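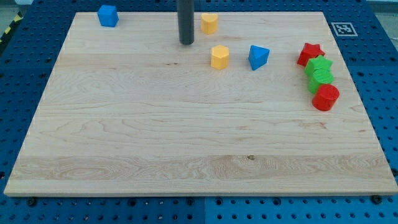
*Shape blocks on the maple-colored board, with stars, a heart and a good bit of blue and yellow.*

## About Nedham Playroom

We're a small play-based preschool for children from 2 to 5, and if you've found your way to this page you are probably wondering what your child would do all morning with us. The short answer is that they'd play, and the longer answer has a lot to do with blocks.

Birthe Steinarsdóttir opened the school with one room, a rug, and a box of wooden shapes that had belonged to her own children. She still teaches the morning group, and she still believes that a three-year-old who is turning a triangle over and over in one hand is doing serious work and should be left alone to finish it. The rest of us came along over the years and caught the habit from her.

### What we do with our mornings

We put out a few things at a time. One board, a handful of shapes, plenty of bare wood in between so there's space to push things around. Some children go straight for a color and gather up everything blue. Others want all the stars together, red next to green, and are quite firm about it! We don't tell them which way is right. We sit down beside them and use the words as they come up (corner, edge, flat, taller, behind), and after a while we hear those same words coming back to us across the room.

The hexagon is usually the hardest one to name, and the children love it for that. Last July we had a whole week of hexagons, which took in honey on toast, a paper beehive and a very long walk looking at floor tiles.

Tidying up is part of the morning too. Every shape goes back in its basket before snack, and the older children help the younger ones find the stray pieces that have rolled under the shelf.

### Who you'll meet

Birthe has the mornings. Nuanchan Sombatkul takes the afternoon group and does most of our singing, and Charoen Sriwong cooks lunch and mends whatever needs mending, from chair legs to kites. Elif Naz Tokgöz answers the phone, keeps the waiting list and will happily talk with you about naps for as long as you like.

### Come and see us

We have two groups of 7 children, and families are welcome to visit on any school morning. Give Elif a call first so we can set out an extra chair, and bring your child along in clothes that can stand a little paint.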